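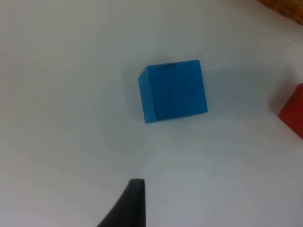 Thu Khổng wrote in to ask whether she could just dump her kids' painted blocks in a sink of soapy water and be done with it, and could I please answer before the weekend because her sister's baby was coming and everything was going straight in his mouth.

Please don't, Thu! I did exactly that with our first set, back when I thought soaking was what you did with anything grubby, and by the next morning the paint had little bubbles along the corners and two of the blocks wouldn't stack flat anymore. Wood drinks up water through the corners and any spot where the paint has worn thin, and then it swells, and then the paint lets go. I was so mad at myself. They'd been my brother's.

So I've had a few years to work out a better way, and we have a lot of blocks in this house (the big tub came from a yard sale in Sunodcombe, and the lady threw in a second bag when she saw me struggling to the car with the first).

What I use

A mixing bowl of warm water, a small squirt of dish soap, two old washcloths, a dry dish towel and a white pencil eraser. That's the everyday kit. I also keep a sheet of 1000 grit sandpaper and a sheet of 300 in the drawer under the microwave, but I'll get to those.

The everyday wipe

Wring the washcloth out until it's barely damp. Really wring it, then do it again. Wipe each block on all its faces, go over it with the second cloth that's only had plain water on it, and set it on the dish towel. Turn them all over once, after ten minutes or so, so the bottoms get some air. I do this while dinner's in the oven and it's not a bad job at all, kind of soothing, like shelling peas.

Leave them out overnight before they go back in a tub with a lid. I put ours away after an hour one time in September, when the weather was still sticky, and the whole tub smelled like a basement.

Dark marks and scuffs

Most of the dark smudges you get on painted blocks are only something rubbed off from somewhere else. Shoe rubber, pencil, the black stuff off a toy car wheel. Try the eraser first. Small circles, light hand, brush off the crumbs. It takes off a lot more than you'd think!

If that doesn't do it, I put a dab of baking soda on the damp cloth and rub just the mark. Go easy, it's a little gritty and it'll dull a shiny paint. On a flat, matte paint you mostly won't see where you've been. Try it on a corner of the ugliest block you own first.

Don't use the white foam cleaning sponges on anything painted unless you're okay with some of the color coming along. Blue and red are the worst for it in my experience. I had a pink sponge and a sad-looking red block to show for it.

Crayon

Crayon gets its own section because I've spent so much time on it. Warm it for a few seconds with a hair dryer on low, then press (don't rub!) with a folded paper towel. Move to a clean bit of towel and press again. Whatever's left comes off with soap.

Streaks that won't budge

Sometimes what looks like dirt is the grain of the wood showing through thin paint, and you can scrub until bedtime and it won't change. Wet your finger and touch the streak. If there's nothing on your finger and the streak looks just the same, leave it alone. I like a block that looks like wood anyway.

Chips and rough corners

For a rough corner on a bare wood block, I use the 300 for a few strokes and then the 1000 until it feels nice on my cheek. Cheeks are better than fingertips for this, my grandmother did it with wooden spoons. On painted blocks I skip sanding altogether if they're old or I don't know where they came from. Old paint can have lead in it and you don't want that dust in your kitchen. A hand-me-down block with flaking paint goes on a high shelf as a decoration or it goes in the trash, and it does not go to a baby. Thu, that means yours too, if any of them are flaking.

The table while you're at it

If you build on a white table like we do, you know every crumb and speck shows. Sweep it with a dry cloth before you use a wet one, or you'll just make gray paste. I hold the dustpan under the edge and go toward myself. And check under the blocks before you slide them, because one bit of grit dragged along under a wooden cube will leave a scratch you'll be looking at forever.

Storing them

We had a lidded Loritz tub for ages and it was fine, but the Drolik mesh bag has been better for us. It holds roughly 100 blocks, you can hang it on a hook, and the dust falls out the bottom (onto the floor, yes, but I'm sweeping there anyway). Keep it off the bathroom side of the house if you can, and away from the heater. Wood that gets toasted all winter will split.

Thu, let me know how the visit goes, and wipe them again after he leaves.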